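How to move your save to a new console (without losing the lot)

Posted by Hauwa Adebisi in Guides

Right, quick one as I've had four messages about this since Tuesday and I'm typing the same reply every time. You've got a new console, you've got 60 hours in Zeddale, and you don't want to start again in that bloody swamp. Fair enough. Follow the steps in order.

What you need

Both consoles, old and new. Old one still working, obviously.
A USB stick. Anything with a bit of room on it, saves are tiny.
Your Usstead account login. The email one, not your player name.
Half an hour. Less if your internet's decent.

Before you start

Update the game on BOTH consoles. Most people skip this and it's what catches them out. If the new console is on an older version than the save, the save shows up greyed out and you'll think it's gone. It hasn't gone. Update, restart, look again.

Also finish whatever you're in the middle of. Don't copy a save made halfway through a boss or inside the Telby mines, the checkpoint there is odd and I've had it dump me back at the entrance with no lamp. Go to an inn, sleep, save by hand. Then quit to the main menu. Properly quit, don't just put it in rest mode.

Method 1: cloud

Easiest. Do this if you can.

1. Old console. Main menu, Options, Account, Saves.
2. Check which slot you actually play on. Mine was slot 2 and I nearly sent up slot 1, which was my nephew's.
3. Pick Upload. Wait for the tick. The bar fills up before it's finished so don't go by the bar.
4. Turn the old console off. All the way off.
5. New console. Sign in with the same Usstead account, start the game, stop at the main menu.
6. Options, Account, Saves, Download. Choose the slot.
7. If it asks which save to keep, READ THE DATES. Pick the one with your hours on it. The new console makes a blank save the first time you press Start, and it'll be the newer of the two, so "keep newest" is the wrong answer here.

That's it. Load it, walk about a bit, save again by hand.

Method 2: USB stick

For when the cloud's down or you never made an account.

1. Stick in the old console. Format it if it asks, this wipes the stick so get your stuff off it first.
2. System settings, not the game's own menu. Storage, Saved Data, Copy to USB.
3. Tick Zeddale only. Copying everything takes ages.
4. Eject it from the menu, dont just yank it out.
5. Stick in the new console, same menu, Copy from USB.
6. Start the game, Load, pick your slot.

You have to be signed in as the same user on both. A save copied under one user wont open under another, and there's no way round that I know of.

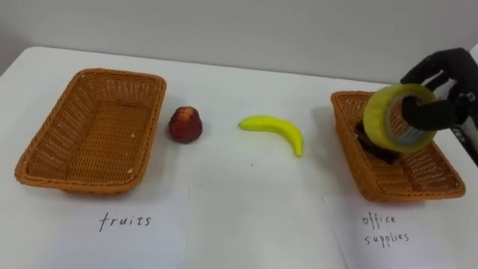

Two baskets and some fruit on a white table.

If it goes wrong

Error 331. Means the save and the game don't match. Nine times out of ten it's the update thing from the top of the page. If you're fully updated and still getting it, delete the game (the game, NOT the saved data) and install it again.

Save loads but your extras are missing. The Goh armour set and the pre-order horse are tied to the shop and not to the save. Go to the shop on the new console, find them in your list, download again. They turn up in the chest at your house, not in your bag.

Trophies missing. Leave it a bit. Mine came through overnight.

Photo mode pictures missing. They don't move with the save. Copy them off separately from the media gallery before you wipe anything. Jahangir Navaratnam pointed this out in the comments on my old guide after he lost all of his, so thanks and sorry.

Controls feel wrong. Settings are stored on the console, so you'll need to redo your buttons, brightness and subtitles. Turn the camera shake off while you're in there.

Wiping the old console

Don't do it the same day. Play on the new one for an evening, save, quit, load again. If it's all there then go ahead and wipe. I keep the USB copy as well, in a drawer with a label on.

Going to add a bit on moving co-op worlds when I've had chance to test it. The host has to do it, I know that much, but whether guests keep their houses I'm not sure yet. If you've tried it stick a comment below.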